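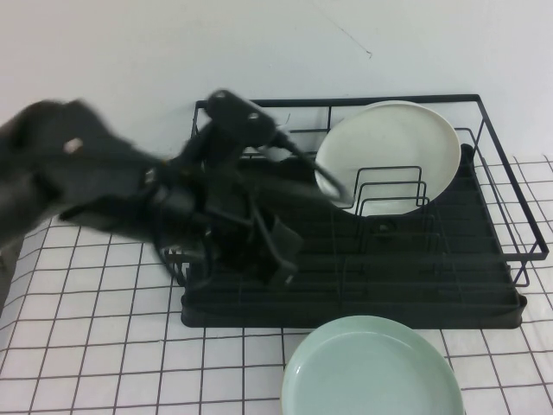 The black wire rack, drip tray and all.

I've been meaning to write about dish racks for ages (I know, I know, but bear with me!). Ours was 2 moves old and rusting at the feet, so on 9th June I finally gave in and bought a new one from Koneo, and I've been fussing over it ever since. The little upright loops for the plates are my favorite part, and I like that the tray has ridges along the bottom, just like my grandmother's did. Mugs are still a puzzle. I've been putting them along the left side, upside down, and I may try the bowls there next week.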